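Juhl R80 Spare Cable Kit – Front Panel and Board Leads

Sold by Gratetti Parts. Ships from the Ostton warehouse.

In stock. Order before noon Monday and it goes out same day.

Overview

Replacement internal leads for the Juhl R80 rack server. Short black multi-pin connectors, wires already crimped, bagged and labeled by position. For shops that keep a few of these chassis running and are tired of buying a whole harness to fix one bad plug.

Same kit we sold as the Venel board lead set. New bag, new label, same leads. If you have old Venel stock on the shelf use it up first, it fits.

Kit has 8 leads. No screws, no brackets, no power cables. People ask every week so – no power cables. Those are on a seperate page.

What it fits

Juhl R80, all board revisions
Juhl R80 short chassis, but read the routing note further down
Venel-branded version of the R80

Does not fit the R60. Plug is the same shape but the pin order is different. It will go in. Do not do it.

Not sure which one you have? Look at the sticker inside the lid. Sticker gone? Send us a picture of the board with the lid off and we'll tell you, usually same day.

Fitting

Power off, both cords out, lid off. Slide the server out far enough to work over it, or get it on a bench if you can. Much easier on a bench. Wrist strap on.

Take a photo of the old wiring before you pull anything. Pull by the plug, never by the wires. Most of the leads we get back as "bad" have one wire yanked half out of the housing, and we can't credit those.

Look at the pins before you plug in. Straight and even is what you want. If one leans, fix it with a fine pick or get a new lead from us – a bent pin pushed home will fold flat and then you're picking it out of the header on the board.
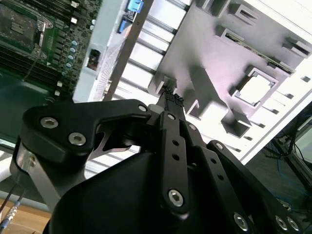

Multi-pin lead at the open chassis, pins up, green motherboard behind.

Keep wires low along the chassis wall and away from the memory slots. Don't lay anything across the CPU bracket. Slack goes to the wall side, tucked, no tight folds. Then lid on and check that nothing is pinched before you slide it back in the rack.

Short chassis routing note: less room at the front so run the two longest leads first, then the rest on top. Doing it the other way means taking it all out again. The instruction sheet in the bag shows the order for the full size chassis only. New sheet is coming.

Details

Leads per kit: 8
Longest lead: 80 mm, plug to plug
Connector color: black
Rated for 500 plug and unplug cycles
Packed in anti-static bag, position label on each lead
Instruction sheet: one page, English

Wire colors can change from batch to batch. Go by the position label, not by color. We know this is annoying. Labels are on the wire near the plug and peel off clean when you're done.

Ordering

Single kits, no minimum. Also boxed for repair shops and data rooms – ask for the bulk list. We keep over 2000 loose leads in Ostton, so if you only need one position, order it by the number on the label and skip the kit. Loose leads come in a plain bag with no sheet.

Orders placed after noon go out next working day. Saturday orders go out Monday. Pickup at the Ostton counter is fine too, just wait for the ready email before you drive over, the counter closes at 4:30.

Returns

Unopened bag, any reason, full refund. Opened bag, only if the lead is faulty. Tell us the position and what the server does or doesnt do with it plugged in. Put the lead back in its anti-static bag please, not a regular envelope.

Wrong kit ordered? Happens a lot with the R60. Keep the bag sealed and we swap it, you pay shipping one way.

Common questions

Can I use it on a running server? No. Power off, cords out.

Do I need all of the leads? No, swap the bad one and keep the rest for spares.

Is there a longer set? Not at the moment. Longer set planned for August, price not fixed yet.

Do you sell the header on the board side? No. That's a solder job, and we don't do board repair.

Goes with this

Juhl R80 power cable set
Juhl R80 lid sticker, replacement
Fine pick for connector pins
Wrist strap, coiled cord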